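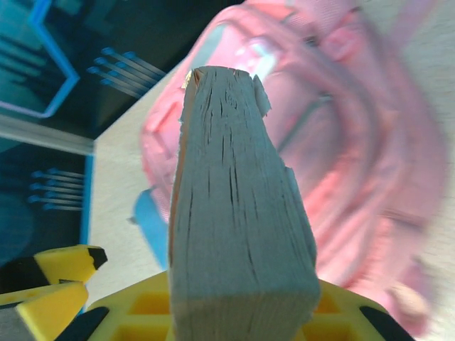 We use cookies to keep you signed in and to remember your forum settings. Accept / Manage preferences

Replacing old fence boards one at a time, or the whole run?

mossyporch

Hello all, and sorry in advance for the length, I never did learn to write a short post. We bought our place two summers ago and it came with a long board fence down the side yard, the kind that has never seen a drop of stain as far as I can tell. It has gone that soft silvery gray that I happen to love (my husband does not) and from the kitchen window it looks like something off a seed packet. Up close it's another story. Lots of little cracks running up and down, and a good number of the tops have gone ragged and splintery. My youngest came in last week with a sliver in her palm and there was a great deal of drama over the tweezers.

So I had a man out to look and he quoted me $1,872 to pull the whole run and put up new. I nearly dropped my coffee. I was picturing an afternoon and a box of screws! He was perfectly nice about it, but I can't help thinking most of those boards have plenty of life in them. Has anybody here gone board by board instead? And does it end up looking like a mouth with new teeth in it?

plumb_enough

Welcome! It does look like new teeth, yes, for a year or two, and then you stop noticing. I did mine that way over three seasons. Cracks along the grain on the face are just what wood does when it sits out in sun and rain, and they bother people more than they bother the board. What you want to know is whether it's soft. Take an old screwdriver and push it in near the bottom, down where the grass touches, and again where the board crosses the rails. If the tip sinks in easily, that board is done. If it stops, leave it be.

Tops are the easiest fix in the world. Snap a chalk line an inch or two down and run a circular saw along it. Mine lost a bit of height and the neighbor's dog still can't see over.

hattie_and_hens

Seconding the screwdriver. I would check the posts before I spent a minute on the boards, though. My father put up a lovely fence when I was a girl and re-boarded it faithfully every time one failed, and then one windy November the whole thing lay down in the beans, brand new boards and all, because the posts had rotted through at the dirt. I can still see him standing there in his slippers. Give each one a good shove at shoulder height. A little give is fine. If you can see the ground moving around it, that's a post to replace.

Ledusach

I'm going to be the grump. I did fences for 13 years and I'd take the quote. You fix six boards this fall, six more next spring, you're buying screws in small boxes and making trips, and at the end you have a patched fence with old rails. If it was never sealed and the ends are splintering, the rest is right behind. Your time is worth something too.

plumb_enough

My time on a Saturday morning with the radio going is worth exactly what I say it is, friend! But I take the point about rails. If the rails are bad I'd agree with you. I just don't think ragged tops tell you much about the rest of the board. End grain drinks up water like a straw, so the ends always go first.

Ledusach

Fair. Ends do go first. I've still pulled a lot of boards that looked decent from the street and came apart in my hands at the nail line.

Afroza Liyanage

Good evening everyone. I have been reading here a long while and this is one of the few subjects where I have something to add, so please bear with me. Our fence on Jayasinghe Lane has 39 boards on the side that faces the weather and I have replaced them as needed ever since we moved in, with my sister-in-law holding the other end of things. A few things I learned the slow way.

Buy a few more boards than you need and stack them outdoors, up off the ground with scraps between them. By the time you want one it will have started to gray and it won't shout at you from across the yard. Use coated or stainless screws, never the leftover indoor ones from a kitchen drawer, or you will have black streaks by spring. Drill your holes first near the ends of the board – dry wood there will split just to spite you.

And please don't throw out the old boards! Cut away the bad parts and there is nearly always a good length in the middle. I have made two planter boxes, a shelf for the potting shed, and a frame for my mother's wedding picture that people always ask about. Sand lightly, just enough to take off the splinters, because the gray is only on the surface and you'll be down to plain brown wood before you know it.

hattie_and_hens

Oh, I would love to see that frame. I've got a pile behind the coop that my son keeps threatening to burn.

Zirkitz

Check whether it's been painted or treated before anybody burns anything. Treated lumber shouldn't go in a fire at all. Wear a mask for the sanding too if you don't know how old it is.

On the original question, I'm somewhere in the middle. I got a price of a little over $1,000 for posts and rails only and hung the old boards back on myself. Might be worth asking your man if he'd do it that way. Ours over in Pridasbridge was glad of the short job.

mossyporch

You are all so kind, thank you. I went out with the screwdriver after supper and did the first stretch before the light went. Four soft ones so far, all in the corner where the downspout empties, and one post that wobbles like a loose tooth. The rest seemed solid, though I may have been pushing gently out of affection.

Zirkitz, I hadn't thought to ask about just the posts, so I'll call him in the morning. Ledusach, if I'm back here in two years complaining, you may say so as loudly as you like.

Ledusach

I'll bring a chair. Move that downspout first.

Last updated: Sep 25, 2020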